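How to budget for a two-arm laundry handling station

Updated Nov 15, 2023

Most quotes for a two-arm setup cover the arms and grippers and stop there. When Rocío Moya costed the station at Semumthorpe, the extras took longer to price than the arms did. Work through the steps below before you ask for a quote.

Step 1. Write down the job

Keep it to one line. Ours was "move shirts between a basket and a sofa". Soft items call for different fingers than boxes do, so tell the supplier what you plan to handle.
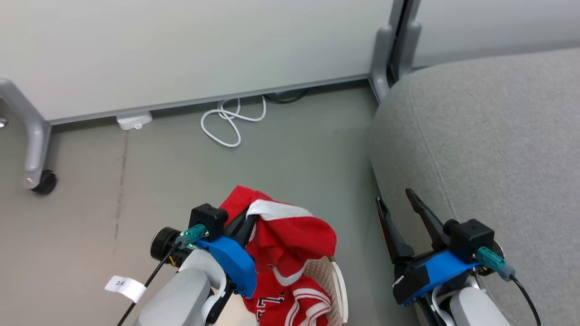
Left gripper holding a red jersey at the rim of the basket.

Step 2. List the small parts

For each arm, put these on their own lines:

- gripper and spare fingers
- wrist camera and its bracket
- connectors and cable, with lengths
- power adapters and power strips

Label every cable with its length when it arrives. Order 3 spare camera cables if you can. Wemeo quoted us 14 days on replacements, and a dead cable stops the whole station. We allowed $300 for cables and connectors and spent $372.

Step 3. Price the work area

You need floor space, outlets and something for the arms to work on. Used furniture is fine. Measure the height of the seat and the basket before you settle on a mounting height - moving the arms later means paying for labour twice.

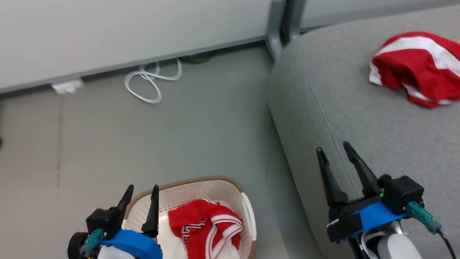 Allow for cable covers as well. Anything left on the floor is a trip hazard, and your safety officer will ask about it. Montserrat Urquijo at Pindcombe puts hers under the same budget line as signage, so it gets approved together.

Step 4. Decide on the wrist cameras

Cameras can be added later, but you will pay for new brackets and another calibration visit. Alcaraz charged us separately for both. If the money is tight, buy the brackets now and the cameras in May.
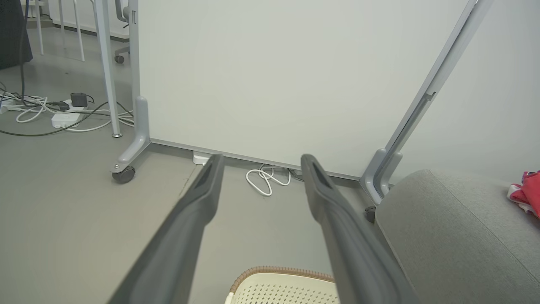
Ask for the calibration fee in writing, along with the hourly rate for phone support. Check whether the quote is in Canadian dollars and whether freight is included.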